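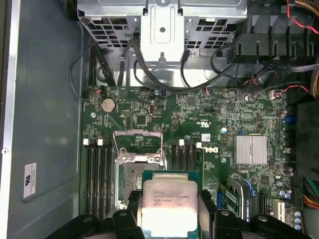
Figure 2. Processor (Xeon E5-1630 v3, 3.70 GHz) above the open socket of a desktop workstation board. The load plate and the lever are both raised, and the memory slots on the two sides are empty.

3.2 Seating the processor

The step which caused most discussion in our study was the seating of the processor. In the earlier steps (opening the case, taking out the memory, lifting the cooler) the worker can correct a small mistake without cost. In the socket step this is often not possible. The contacts in the socket are thin springs, and a chip that is put down at a wrong angle, or dragged sideways for a short distance, can bend several of them at the same time. A board with bent contacts was in our records usually written off, although the rest of it was in good order.

The machines came from the refurbishing workshop of Brillbridge, where used office computers are prepared for a second owner. Over the study period we followed 491 processor exchanges. All of them were done on desktop workstations with the type of socket that has contacts in the board and flat pads under the chip. Figure 2 shows one such board, with the Dell logo printed near the middle. The chassis stays around the board during the exchange. The workshop has tried to remove the board first, but this needs more time and the cables have to be connected again, and for this reason it was given up before our work started.

The order of the work is fixed in the workshop's own instruction sheet, which is called the Hollis sheet after the bench where it was first used. In its present form the sheet asks for the following. The lever is released and brought to its upright position. The load plate is lifted until it stays open alone. The worker looks into the socket under a lamp and compares the rows of contacts from two directions. Only then is the processor taken from its tray, held by two opposite edges and never by the pads. It is brought over the socket, the notches are compared, and it is let down straight. The plate is closed and the lever is pressed down and hooked.

We consider that three points in this order need more explanation than the sheet gives.

The first point is the clearance around the socket. On boards of this class there is a bank of memory slots on each side, and the slots stand close to the metal frame. When the modules are installed they make two walls, and whatever holds the chip has to go down between them. When the modules are removed the space becomes wider, but the white latches at the slot ends still stand up above the board. The Hollis sheet did not say in its first version whether the memory should be taken out. Some workers did this and some did not. After March it became a rule to take out all modules before the load plate is opened. The rule was accepted well, mainly for the reason that the memory has to be tested separately in any case.

The second point is the angle. A processor held at two edges can turn slightly around the line between the two holding points. In Figure 2 the chip is tilted a little, so that the markings on the heat spreader can be read. Such a tilt does no harm at this height and it is even useful, as the type can be checked against the order slip. It must be taken away before the chip comes near to the contacts. In our notes we speak about the "reading height" and the "seating height". At the reading height the chip may be tilted and turned. At the seating height it should be parallel to the socket, and any correction should be made by lifting the chip again and starting the last part of the movement from above. Pushing the chip sideways when it already touches the contacts was the most frequent cause of damage we could identify.

The third point is the orientation. The notches on the edge of the chip and the keys in the socket make a wrong seating difficult, but they do not make it impossible to try. A worker who feels resistance sometimes gives a light pressure. The instruction therefore has the sentence "The chip falls into its place with its own weight", and Freya Cropper, who trained new staff during the study, wanted this sentence to be printed in large letters at the top. We agree with her. It describes a feeling that can be learned in a few tries, while the drawing of the notches was often not looked at again after the first day.

3.3 Recording of the exchanges

For each exchange the worker filled in a card with the type of the old and the new processor, the state of the socket before the work, the number of attempts at seating, and the result of the first start. The cards were entered later into the Tavby stock program. An attempt was counted each time the chip touched the socket and was lifted again. We are aware that this number depends on the honesty of the worker - a second attempt is easily forgotten - and we do not use it for comparison between persons.

A seating in one attempt was recorded for almost 91 percent of the exchanges. The remaining cards show two or more attempts, and in 20 cases the socket was marked as damaged after the work. It should be noted that the inspection before the work was not always done with the same care. A few of these sockets may have been damaged already when the machine arrived. On cards from the first weeks the field for the state of the socket was often left empty, and we have kept such cards in the data but not in the analysis of damage.

The lamp had more influence than we expected. On the Hollis bench it is mounted on an arm and can be placed low, so that the rows of contacts reflect the light evenly and a bent contact appears as a dark or a bright point. On the Dretent bench the light comes from the ceiling only. The heat spreader of the chip is a bright metal surface, and with a strong lamp from above the markings on it can become hard to read in one part. Workers on both benches solved this by turning the chip slightly at the reading height. We did not measure the light level and can give only this qualitative remark.

Old thermal paste was a further source of variation. When the cooler is lifted, paste can remain on the frame of the socket, and from there it can reach the contacts. The sheet asks that the frame is wiped while the load plate is still closed with the old processor inside. Where this order was not kept, the cleaning was done over an open socket, and fibers from the cloth were noted on several cards. The effect of such fibers on the first start is treated together with the memory faults in Section 4.1.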